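Household jobs for a learning robot: tips for collecting good examples

Most home routines can be shown to a two-armed robot in simulation before anyone tries them in a real house. These tips come from the bathroom and bedroom set at Cekelport, where we recorded 2,151 runs over one winter. They apply to most small rooms.

Pick one job and write it in a single sentence. "Take the item off the toilet tank and put it on the bed" is enough. If the sentence needs an "and then" more than once, split it into two jobs.

Start the robot from a different spot each time. Move it a hand's width to the side, or turn it slightly. Examples that all begin in the same place teach the system that place and very little else.

Change the small objects between runs. Swap them round, turn them over, lay a tall one on its side. Leave the large things alone until you have a full batch: toilet, bed, door frame.

Bathrooms are harder than kitchens. The room is narrow, the arms are long, and an open door takes up space on one side. Keep the elbow in while turning and bring the arm forward only when the body has stopped.
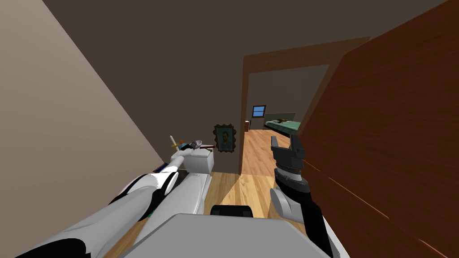
How many examples does one job need?

For a simple pick-up in one room, 56 clean runs is a sensible first batch. Train on those, see where the arm goes wrong, and record the next batch around those faults. Jobs that cross a doorway need more than twice as many.

Keep the slow runs. A run that takes a second try at the grasp is useful, provided the second try is deliberate. Throw out runs where the operator stopped to think with the arm in mid-air, or trim the pause if your recorder allows it. Brultus does this from the timeline; in Hamusura you have to mark the start and end by hand.

Label at once. Put down the job, the result and the object used before loading the next run. We left a set of 19 until the following Tuesday and had to watch every one again.

Open the gripper fully before each approach. Half-open fingers knock over thin objects, and the system will copy the habit.

Vary the light and the wall colours last. Dark walls and a bright floor are a good test, but add them after the basic job works. The Beneš room pack has 12 wall finishes, and four of them are plenty to begin with.

Save a copy of the room file with each batch. If a shelf or door is moved later, the old runs won't replay properly without it.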